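Sunday, November 5, 2023

Recap generator, daytime serial corpus. Continuing from the Vainio branch.

Reran the character linker on the full set of 2181 episode synopses for the Fatitz serial. 813 of them mention a character only by relationship ("her mother", "his ex-wife", "the baby's father"). The old linker resolved those against the most recent named person of the right gender. That fails on this show for the usual reason: two paternity reversals and one twin. After the second reversal every "his son" points to the wrong man.

Change made: relationships are now stored with a start episode and an end episode, and a separate flag for what the characters believe at that point. Recap text should use the believed relation unless the synopsis itself reveals the true one. Manon Girard wanted the true relation everywhere with a note. Tried it on the Wanau hospital storyline and the recaps gave away the switch months early. Dropped.

Remaining failures: 102. Went through the list by hand this afternoon. Most are dead characters who came back under another name – the linker opens a new entry and the marriages don't carry over. A few are recasts where the synopsis names the actor in brackets and the parser takes the actor for a character. The second kind is a regex fix. The first needs an alias table, and Tia Bloxham already has one for the Zistberg episodes in her spreadsheet. Format is semicolon separated, names in the first column, watch for trailing spaces.

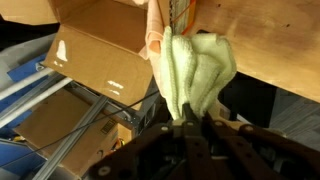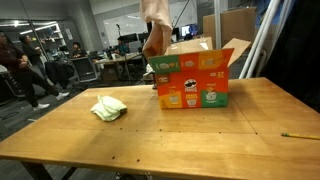
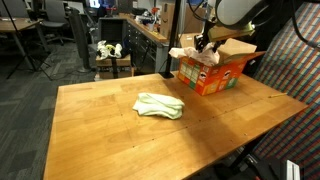 Cliffhanger detection not touched. The threshold still fires on every Friday episode whatever the content. Leave it until the aliases are in.

Synopsis length cap raised to 2000 characters. Wedding episodes were being truncated before the interruption, so the recap reported the couple as married.

To do:
Import alias table, rerun on the failures only.
Strip bracketed actor names before parsing.
Ask Tia whether the twin counts as one alias or two entries. I have him as two – check against her column C.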